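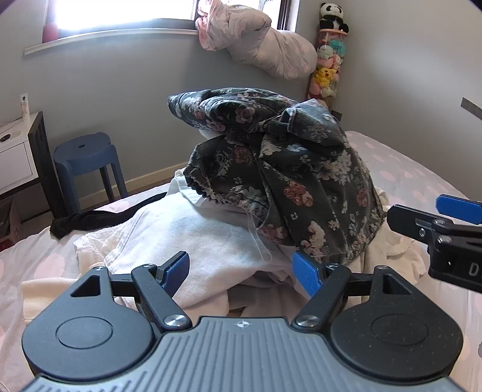

Bed sheet

A bed sheet is a rectangular piece of cloth used to cover a mattress or to lie between a sleeper and the blankets. In most of North America and Europe a bed is made with a bottom sheet, and often with a second, loose top sheet under the blanket or comforter. Sheets are sold singly or in sets with pillowcases.

Etymology

The English word comes from Old English scete, meaning a length of cloth or a covering. It was applied to sails, shrouds, and napkins as well as to bedding. The phrase "bed sheet" came into use to set the household article apart from these.

History

Linen was the usual material for sheets in much of Europe before the spread of cheap cotton. Flax was grown, retted, spun, and woven close to home in many districts, and sheets were counted among the more valuable goods in a household. They appear often in wills and dowry lists, sometimes with a note of how worn they were. Poorer families slept on coarse hemp or tow cloth, or directly on a straw-filled tick.

Narrow looms limited the width of early sheets. Two or more lengths had to be joined with a seam down the middle. When the center of a sheet wore thin, it was cut lengthwise and the outer edges were sewn together to form a new middle. This practice, called turning sides to middle, was taught in household manuals well into the twentieth century.

Power looms and cotton brought the price down during the nineteenth century. Wider looms did away with the center seam. White remained the standard color for a long time, partly because it could stand boiling and bleaching. Colored and printed sheets became common after the Second World War, when dyes that held up to machine washing were widely available. Stripes, florals, checks, and dots have stayed in production with few breaks.

Types

A flat sheet is hemmed on all sides, usually with a deeper hem at the head. It may be used above or below the sleeper. When used as a bottom sheet it is tucked under the mattress, often with a folded "hospital corner" at the foot.

A fitted sheet has shaped corners and elastic, which may be sewn only at the corners or run around the whole edge. Deeper pockets were introduced as mattresses became thicker.

A draw sheet is a smaller sheet laid across the middle of the bed. It is used mainly in nursing, where it can be changed without stripping the bed and can help in moving a patient.

Materials and weave

Cotton is the most common fiber, alone or blended with polyester. Blends dry faster and wrinkle less, but they hold more heat. Linen is stronger when wet than when dry and softens with washing. Silk, bamboo-based rayon, and lyocell are also used.

Percale is a plain weave with a crisp, matte surface. Sateen has threads that float over several others, giving a smoother face that snags more easily. Flannel is brushed to raise a nap and is mostly sold for cold weather. Jersey is a knit and stretches like a T-shirt.

Thread count is the number of lengthwise and crosswise threads in one square inch of fabric. It is a poor guide to quality when used alone. Some sellers count each ply of a twisted yarn as a separate thread, which raises the figure without making the cloth finer. Fiber length and yarn quality have a large effect on how a sheet feels and how long it lasts.

Sizes

Names such as twin, full, queen, and king are used in the United States and Canada. A standard American queen mattress is 60 inches wide. British and continental European sizes differ, and a sheet bought in one market may not fit a mattress bought in another — fitted sheets especially.

Care

Sheets are commonly washed every week or two. Hot water removes more oil and kills dust mites, though it can fade dyes and shrink untreated cotton. Flat sheets may be ironed while damp. Fitted sheets are usually folded by tucking the corners into one another.

See also

Blanket
Duvet
Mattress pad
Pillowcase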